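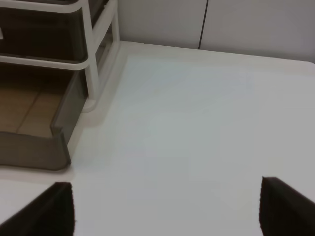
Do small drawers make anyone tidier?

Every September the household pages fill up with desk organizers, and every September I get letters asking which one to buy. My usual reply is to wait until October and see if you still want one. This year Carter Lévesque, who edits this newsletter and has a weakness for anything with compartments, asked me to put the question to the test. I said yes, mostly so he would stop sending me catalog pages.

The type in question is the little drawer tower with a white plastic frame and smoky, see-through gray drawers. You have met it in dental offices and craft rooms. Stiketti, the stationery shop in Burnthorpe, keeps a shelf of them, and the sign above the shelf promises "a place for everything." I have owned several places for everything. What I lacked was any memory of what I put in them.

My first complaint is the tinted plastic. The selling point is that you can see what you've got. Try it with a drawer shut. On a bright morning by a window you might pick out the edge of an envelope. By four in the afternoon the whole thing is a dark rectangle, and you open it to find out, exactly as you would with a solid one. If you want to see your paper clips, clear plastic does that. If you want to hide them, so does a shoebox, and you probably have a shoebox.

The second complaint is depth. Low drawers are fine for pens, stamps, index cards and the kind of charging cable that lies flat. They are hopeless for tape dispensers, and I have never managed to get a stapler into one without jamming it on the way back in. Bring your largest item to the shop, or at least measure it. I wrote that same advice in this space two years ago and then ignored it myself.

Now the part where I have to give some ground. Lining the bottom of the drawer is worth doing. I had filed this under things people do when they are avoiding taxes, along with decanting rice. But small metal objects on bare plastic slide to the back every time you pull, and a piece of plain brown card cut to size slows them down a good deal. It also gives you something to lift out when the pencil shavings build up. A cereal box opened flat will do. So will the backing from a legal pad. Trivberg sells a packet of precut liners, and I see no reason to buy it unless you dislike scissors. Creases in the card don't matter once there are things on top of it.

If you go ahead, a few points from three weeks of grudging use:

Empty the drawer fully before you decide what belongs in it. Pull it out, put everything on the table and leave it there through supper. Whatever is still on the table at bedtime because no one could say what it was for can go.

Give the top drawer to the things you reach for daily. I started with stamps up there, on the theory that they were important. I mail perhaps a letter a month.

Check how the drawer stops. Some catch at the end of their travel and some come right out into your lap -- worth finding out while it's empty.

Leave one drawer with nothing in it. Carter thinks this is a waste of money. Mine had batteries in it by Wednesday, so he may have a point.

Wipe the fronts with a damp cloth and skip the spray. Dark, shiny plastic shows every thumb, and the spray left streaks on mine that bothered me more than the thumbs did.

As for the big claim, that owning one of these will change how you keep a desk, I remain unconvinced. Mrs. Barroso at the library annex has a beautifully kept set, but she had a beautifully kept cigar box before that. My own desk looks better than it did in August. It also has less on it, and I think most of the improvement came from the grocery bag of dried-up markers I threw out before the first drawer was filled.

Carter is keeping the tower in the newsletter office, next to the mail tray, and anyone who wants to try their stapler in it is welcome to stop by. Letters about drawer dividers may be sent to him directly.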